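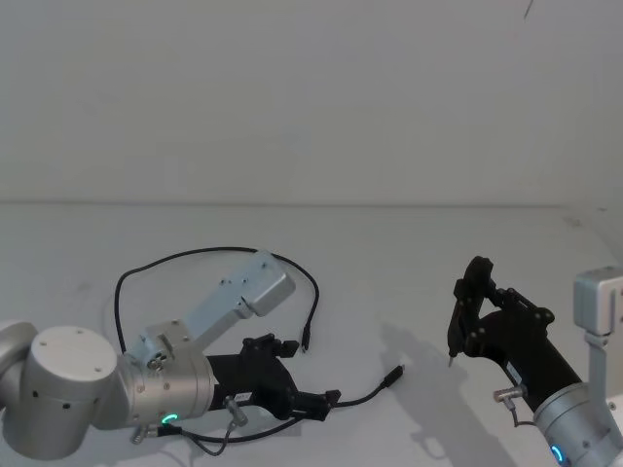
White table, grey wall.

Search stories Search Enter keywords

The Accordion on the 106

I left my aunt's accordion on the bus in October, and I want to say straight away that I am not a careless person. I've had the same umbrella for nine years. I still have both gloves from a pair I bought at school. But it was raining, and I had a bag of shopping in one hand and my phone in the other, and the driver had already shut the doors once and opened them again for me with a big sigh, so off I hopped at the bottom of Murkside hill feeling rather pleased with myself for remembering the eggs.

I got as far as the postbox.

You'd think a person would notice sooner. It weighs as much as a toddler, that accordion, and it comes in a black case with a brass catch that digs into your leg. I'd been lugging it all the way back from the repair man in Burnar, who had charged me 82 pounds to stop the low D from groaning, and I suppose my arm was so glad of the rest that it kept the news from the rest of me. I turned round and the bus was already at the roundabout with its lights going all smeary in the wet.

I ran after it! With eggs! I'm fifty-three!

I didn't catch it, obviously.

Now, about my aunt. She's my mother's older sister and she has played in the Gatchalian, our social club, every other Saturday since before I was born. She isn't what you'd call good. She's loud and quick and she does a thing with her shoulders in the chorus that gets people up out of their chairs, and if a few of the notes go missing on the way then they go missing very cheerfully. The accordion was her father's. He brought it home on a handcart, or on a milk float, or he won it at dominoes, depending on who's telling it and how long they've been at the bar. I had never once been allowed to carry it further than the car. The only reason I had it that day was her hip.

"Don't put it down," she'd told me.

"I'll have to put it down on the bus."

"Put it on your knee, then."

And I had put it on my knee, for four stops, until a woman got on with a pushchair and I moved it to the luggage rack to let her by. So you could say I lost it through good manners. I tried that line out in my head on the walk home and it didn't sound any better by the top of the hill.

I rang the bus company as soon as I got in, still in my wet coat. They're called Clutico now (they were something else before, and something else before that, and the seats have been the same orange the whole time). A recorded voice told me my call mattered. Then there was music, and I swear to you it was accordion music, some sort of waltz, and I had to sit down on the stairs.

The young man who came on in the end was very kind. He asked me to describe the item.

"It's an accordion," I said.

"What colour?"

"Red. Well, it's in a case. The case is black. You wouldn't see the red."

"Anything written on the case?"

There was, as it happened. There was a sticker on the lid from a seaside holiday, a donkey in a hat, most of him worn away so it was really the hat and one ear. I told him that. I heard him typing it in. He gave me a reference number, which was 438, and I wrote it on the egg box because it was the nearest thing, and he said to try the lost property office at the Burnar depot in the morning.

So then I had a whole evening to get through, and my aunt rang at seven, the way she does.

I'd like to tell you I owned up. I had the words all lined up. But she said, "Did he fix the D?" in such a hopeful little voice, and I said yes, he had, he'd done a lovely job, and she said, "Play it to me, then, down the phone," and I said it was late and the neighbours had a baby. They do not have a baby. They have a very old greyhound. I said the greyhound would be upset as well. By then I'd have said anything.

I didn't sleep a great deal.

The depot is out past the tile warehouse and you can only get to it, if you please, on the 106. Same bus. I looked in the luggage rack all the same, and there was a newspaper in it and half a sausage roll in a bag. I told the driver my story and he said it hadn't been his shift but he'd known a man leave a wedding cake on the top deck once, the bottom two tiers, and they'd kept it in the canteen for three days out of respect.

"And then?" I said.

"Well," he said, "then it was a Burnar canteen."

The lost property office turned out to be a hatch. You ring a bell and a woman slides up the shutter and looks at you over her glasses as though you've come about the drains. I gave her my egg box. She read the number off it and went away into the back, and I could hear her moving things about, and I started bargaining. I said to whoever listens to that kind of thing that if the accordion was there I'd tell my aunt everything, and take her to the chiropodist every time without pulling a face, and give up biscuits until the spring.

She came back with a case and set it on the ledge. It was black. It had a brass catch.

It didn't have a donkey.

"That's not mine," I said.

"It's an accordion," she said.

"I know, but it's not mine."

She looked at it and she looked at me. She opened the catch and there it was, blue as a swimming pool, a perfectly nice accordion, belonging to some other poor soul who was presumably lying on their own stairs at home. The label said 368. She'd read the egg box wrong, or I'd written it wrong in my state, and to be fair to her, who on earth would think to check? What are the odds of two?

Off she went again. This time she was gone so long that I read the whole of the poster about season tickets. And when she came back she had it, she had it, with the hat and the one ear, and I'm afraid I made a noise. She was quite nice about it. She pushed a box of tissues through the hatch, and then a form, and then a second form because I'd dripped on the first.

I had it on my knee the entire way home. A man asked if I'd mind shifting over and I said I would mind, very much, sorry.

So that should be the end, and I did mean to keep my bargain, I really did. I went straight round to my aunt's, and put the case on her kitchen table, and took a breath. She undid the catch and got the straps over her shoulders, wincing a bit, and had a go at the low D. It came out clean as anything. She tried it again. Then she went into the one with the chorus, and did the shoulders as far as her hip would let her, and I thought, I'll tell her when she's finished this one.

She did four. Then she stopped and folded the bellows shut and sat there patting the top of it.

"I left it on a train once," she said.

I said, "You what?"

"Before you were born. I was courting. I got off with him and left it on the seat, and it went all the way up the line and back again by itself. I told your grandad it was in for repairs." She looked ever so pleased with herself. "He never found out. I didn't eat for two days."

I looked at the sticker on the lid, because I couldn't look at her.

"Why are you telling me that?" I said.

"No reason," she said. "Only the bus people rang here this morning. It's my number inside the case. They wanted to know what colour the donkey was."

And she put the kettle on, and got out the good biscuits, the ones with the chocolate on both sides, and held the tin under my nose until I took one. Then she made me take another for the walk, and she carried the accordion through to the front room herself, bad hip and all, and wouldn't let me so much as hold the door.

I did ask her about the blue one, a week or so later, whether she knew of anybody round our way who played. She thought there might have been a fellow at the far end of Burnar. I keep meaning to ring that nice young man and find out if it ever got home.

Last updated: 14/11/2025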